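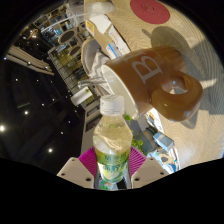 Project report: collecting demonstrations with a hand-held gripper
Student group Jandix, technical school in Stodov
Term project, automation class

1. Purpose of the project

Our group wanted to teach a small robot arm to clear a table. In the class before us, the students of the Drokurier project programmed every movement by hand, and their program stopped working when a cup was moved by the width of a hand. We decided to use another method. A person holds a gripper in the hand and does the task, the camera on the tool records it, and later a model learns from the recordings.

This report describes the first half of the work, which is the tool, the recording and the sorting of the data. The training will be in the second report.

2. The tool

The tool has two fingers which close when the trigger is pressed. On each finger we mounted a soft pad of the fin-ray type. This pad has thin ribs inside, and when an object pushes on it, the pad bends around the object. We printed the pads in magenta because the school had this filament in stock, and later we noticed it also helps us, as the pads are easy to find in the recordings. The finger plates are white and have more screw holes than we need. The holes let us move the pads when we want to change the distance between them.

The camera has a very wide lens. The advantage is that one recording shows the fingers, the held object, the table and also a large part of the room. The disadvantage is that straight lines become curved, and the ceiling lights come into the view when the wrist is turned.

3. Objects

We did not buy special objects. We used what people in our laboratory leave on the tables: drink bottles, mugs, coasters, boxes. A clear plastic bottle with a screw cap was the object we learned the most from. It must be held upright, and the pads must close on the body of it. If they close too high, near the shoulder, the bottle turns in the grip. A mug lying on its side was more difficult for us, because the person must first decide whether to take it by the handle or by the wall. Two members of the group did it in different ways, so we wrote a rule: always by the wall.

4. Recording

In total we made 373 recordings. Each one starts with the open gripper above the table and ends when the object is released. We recorded in August, mostly in the evening, when the laboratory was free. The files were named by hand in the first week, and this was a mistake. Some names were used twice and we had to watch these files again. After that we used the program Lazaridis, which was written by an older group at our school and gives the number automatically.

5. Problems

The trigger spring was too strong and the hand became tired. We replaced it with a softer one, but then the grip on a full bottle was weaker, and we moved the pads closer together.

The position tracking was lost when the tool was turned quickly. We now ask the person to turn the wrist slowly and to keep a part of the table in view.

6. Next steps

We will remove the recordings with lost tracking and cut the waiting time at the beginning of each file. The clean set will be used for training on the school's arm. We also want to record the same tasks on a darker table, to see if the model depends on the color of the surface.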